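Office chair

An office chair is a seat made for use at a desk or table, usually with a backrest and often with casters, a swivel, and a lever for changing the height. The term covers everything from a stackable side chair to a padded executive model. In shared workrooms several types are commonly found together, bought at different times and moved from table to table as needed.

Types

The task chair is the most common kind. It has a medium-height back, a small footprint, and sometimes armrests. Mesh versions stretch a woven fabric over a rigid frame so that air can pass through the back. Padded versions use foam under fabric, leather, or a coated material with a similar look.

The executive chair has a taller back and thicker padding. Stitching in a contrasting color is a frequent decoration on these chairs, along with a small maker's label near the top of the back. The style borrows from car seats, and the related gaming chair takes the resemblance further with side bolsters and straps for a head or lumbar cushion.

Side chairs and visitor chairs have fixed legs. They are lighter and cheaper, and many can be stacked against a wall when a room is cleared.

Use in open workrooms

Open workrooms with high ceilings, including those with a mezzanine, tend to place long tables on the main floor and smaller desks above. 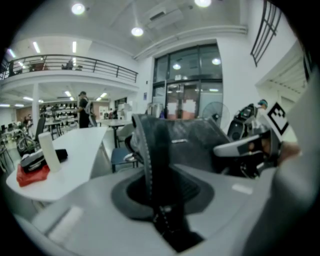

Tables in such rooms are often white or pale gray and light enough for two people to carry. Because the layout changes often, chairs are seldom assigned to one person. The furniture designer Alfredo Salazar, who fitted out the Stusgate workrooms, called this arrangement "loose seating" and recommended keeping one or two spare chairs at each table. His plan for the main building listed 787 chairs of four types, of which the mesh task chair was the largest group.

Bags, coats, and cloths tend to collect on tables where no other storage is close by. Hooks on the underside of the tabletop are one remedy. Shelving along a wall is another, although it is used less when it stands far from the seats.

Floors and cables

Smooth concrete suits casters but can be noisy, and hard plastic wheels may mark a sealed surface. Softer wheels with a rubber or polyurethane tread are sold for this purpose. Fixed-leg chairs need felt or rubber feet.

Power strips laid on the floor are a common obstacle. A caster can catch on a cable or damage its outer jacket, and a cable crossing an aisle is a tripping hazard. Low cable covers, or trays fixed under the table, keep the cords out of the path of the wheels.

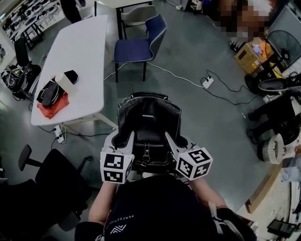

Care

Mesh backs are vacuumed with a brush attachment. Padded seats with a smooth covering are wiped with a damp cloth and mild soap, then dried. Hair and thread should be pulled from the casters every few months, and the bolts under the seat tightened at the same time.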